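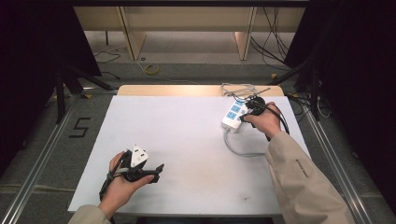

Print this page | E-mail this page to a friend

Where Does the Plug Go? All About Power Strips

By Ginette Petrenko

I have a confession. When I was nine, I thought a power strip made electricity. I figured there was a little factory inside, humming away, and that if you bought a longer strip you got more power. My big cousin laughed so hard she had to sit down on the stairs.

So what does a power strip do? It shares. The electricity comes to your house on big wires, runs through smaller wires hidden in the walls, and stops at the outlet. It waits there until you plug something in. A power strip takes that one outlet and splits it into a whole row, so your lamp and your fish tank light and your grandpa's radio can all have a turn at the same time.

What's inside?

I asked my neighbor Mwanaisha Mwaipopo, who fixes lamps and toasters at a repair shop in Kemden. She had an old dead strip on her bench that wasn't connected to anything, and she took the back off for me. (Please don't try this at home, even with a broken one!) I was expecting something fancy. It was mostly long strips of metal, running from one end to the other like train tracks. Every socket sits over the same tracks. Push a plug in and its metal prongs get squeezed by little springy metal fingers, and that's the connection.

That squeeze is the reason a plug feels a bit stiff when you push it in. A loose plug is bad news. It can wobble and get hot, so if a plug keeps falling out of a socket, tell a grown-up and stop using that one.

Why is the cord so fat?

Look at the cord on a pair of earphones and then at the cord on a power strip. Big difference! The strip's cord carries the electricity for everything that's plugged into it, so it needs thicker metal inside. Metal lets electricity through easily. Around the metal is a coat of plastic or rubber – that's called insulation – and electricity has a very hard time getting through that. The coat keeps the electricity in and your fingers safe.

How much is too much?

Think of a garden hose with 16 people all trying to fill buckets from it. Water only comes so fast. Wires have a limit too, and when you ask for too much they warm up. Things that make heat are the greediest: space heaters, hair dryers, toasters. Those should go straight into the wall.

My rules for power strips

Never plug one strip into another strip.
Hold the plug, not the cord, when you pull it out.
Keep strips away from water and wet hands.
Don't hide one under a rug or a pile of blankets.
If a cord is cracked or smells funny, leave it alone and get a grown-up.

Something to try

Walk through your home with a grown-up and a notebook, and write down what's plugged in where. Just look, no touching. I did this in July and found a clock radio behind my bookcase that had been telling the time to the wall for nearly three years.

Print this page | E-mail this page to a friend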